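Subject: Re: [trostham-sharing] Kitchen and bathroom bits for the Puline Street sale 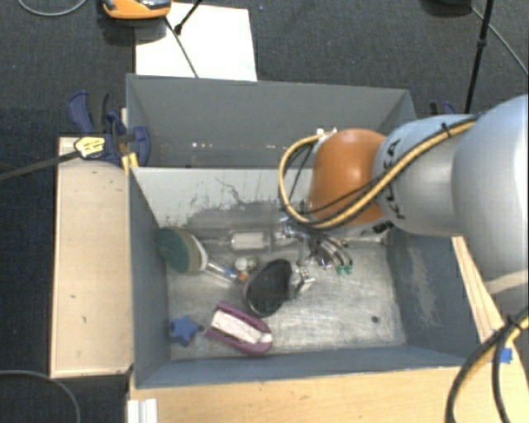
The mixed bin, with the second one behind it.

Hi all,

Replying to Jennylyn's message from Monday, which I've left at the bottom for anyone who has lost it. I've answered in the same order she asked.

The grey bins first. We are keeping the same two for the small items. The metal floor of the front one is scratched but that makes no difference to anything. They sit one behind the other, and I'd like them left that way on the day so people can look into both from the front of the table. Please don't stack things on the rims.

What goes in the mixed bin is anything small enough to pick up in one hand that doesn't have a box of its own. At the moment that includes the brush with the clear handle and dark green bristles, a transparent bottle on its side, and the black oval thing that looks like a shoe. Jennylyn, you asked if the brush should go with the cleaning gear or the bathroom gear. I'd put it with cleaning. If someone wants it for something else they can sort that out at home.

On bottles, clear ones are fine if they have a lid or stopper that fits. Please rinse them and leave them upside down overnight before you drop them off. Last time we had 6 come in with a bit of something still in the bottom, and I ended up doing them in the laundry tub at Trostham at ten at night. If there's a label on it and it won't come off with warm water, leave it. People don't mind a label. I would sooner have a label than half a label and a patch of glue.

Brushes are the thing we get asked about most. My view is that a used dish brush goes in the rubbish and a used scrubbing brush is all right if the bristles are still straight. Toothbrushes no, not even new ones out of the packet, as we had a long argument over that in March and I don't want another one. Hairbrushes only if they have been properly cleaned - that means the hair out and a soak in hot soapy water, bristles down.

Small loose parts need to be with the thing they belong to. There are a couple of bits in the bin that I can't match to anything. If you dropped off something with a piece missing, have a look when you come past. Anything still unmatched by the end of the sale will go in my jar. Otherwise use a rubber band, or a zip bag if it is too small for a band. Sticky tape leaves a mark on plastic, so please don't.

Pricing. We settled on 3 prices last time and I haven't heard a good reason to change. Small things out of the bins are 100 cents, so a dollar coin, and we don't give change on those. Anything on the table proper is five dollars. Furniture is by agreement with whoever brought it. The Dumlao family have offered the bookcase again, and they want it gone this time, so please be flexible if someone makes a low offer on it.

I still have most of the roll of 500 stickers from last year. They peel off clean if you get to them within a week. Put them on the underside where you can.

Drop-off is at the side door from four in the afternoon. If the door is shut, knock, because the bell hasn't worked since the painting was done. Don't leave bags on the step. The colour of the bag doesn't tell me whose it is, and I can't ring everyone on the list to ask.

I can't take mattresses, car seats, or anything with a cut cord. I'll take one more box of Plurken jars if anyone has them, with lids.

Florante Saludo

On Monday, Jennylyn Samonte wrote:

> Hello everyone,
>
> I've started sorting the small things for the sale and have
> a few questions before I get too far in.
>
> 1. Are we using both grey bins again, or one bin and the
> cane basket? I would favour both bins. The basket snags on
> everything.
>
> 2. Is there a rule for brushes? There's one with a clear
> handle that I didn't know where to put.
>
> 3. What are we doing with bottles? I can take some to
> recycling on my way to work if we end up with too many.
>
> 4. Loose parts. Same as last year?
>
> 5. Can someone remind me of the prices, and who has the
> stickers?
>
> I'm free most evenings after six if you want a hand with
> the wiping down. I have plenty of old tea towels but would
> need someone else to bring the detergent.
>
> Jennylyn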